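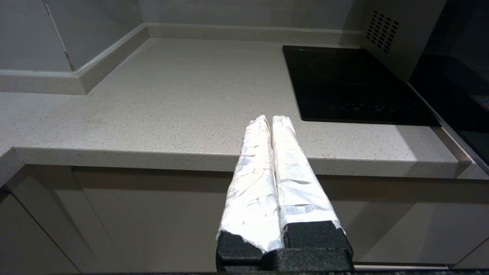 I have now been a member of three different online bingo rooms, and I can tell you the welcome bonus is the least interesting thing about any of them. What keeps me around is the chat. My current room is Grorel, which I joined in May after my friend Soudabeh sent me her referral link roughly four times in one week (she gets free tickets, I get free tickets, everybody's happy!). I play at the kitchen counter with my tablet leaned up against the wall, and it's one of those pale speckled counters where a crumb can hide for days, so there's usually toast involved too. The Wednesday evening game is my favorite. Tickets are 10 cents, the jackpot is usually around the price of a decent dinner, and the host types in capital letters from start to finish.

Now, the bonus. You put in your first deposit and they match it up to 200 dollars, and that sounds wonderful until you read the part about wagering. I put in twenty. I had to play through so much of it that by the time I could have cashed out, there was a dollar and change left and I spent it on more tickets. I'm not even mad, I had a lovely evening, but please go read the terms before you get excited about the big number on the front page. Hatice Kocabaş, who I know from my old room, kept hers in until she'd wagered 2000 dollars in total, and she says she wouldn't do it again.
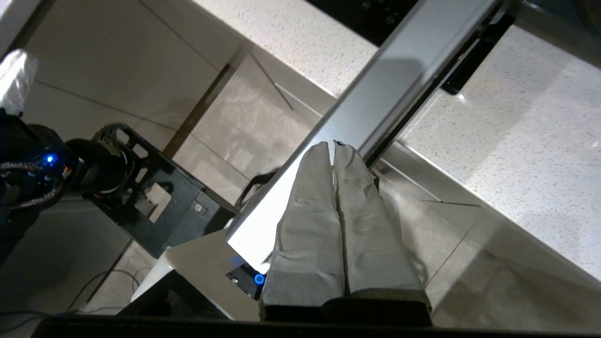
What I like and what I don't

The good stuff first. The site loads fast, even on my old tablet, and you can turn off the caller's voice, thank goodness. You can set a weekly deposit limit in about a minute, and raising it takes a full day to kick in. I set mine low and I've left it there. The room called Després runs late at night and it's tiny, so your odds feel a lot better, though the prizes shrink right along with the crowd.

The not so good: withdrawals. My one proper win was on ticket 1302 (yes, I wrote it down) and the money took six days to show up. Eder, my old room, paid out in two. Support was polite and kept telling me it was "processing," and I had to send the same copy of my ID twice.

Would I switch again?

Maybe. Soudabeh is already making noises about a new one called Gikness, with penny games all morning, and you know she'll have a link for me. For now I'm staying put, mostly for Wednesdays. If any of you play there, come say hi in the chat!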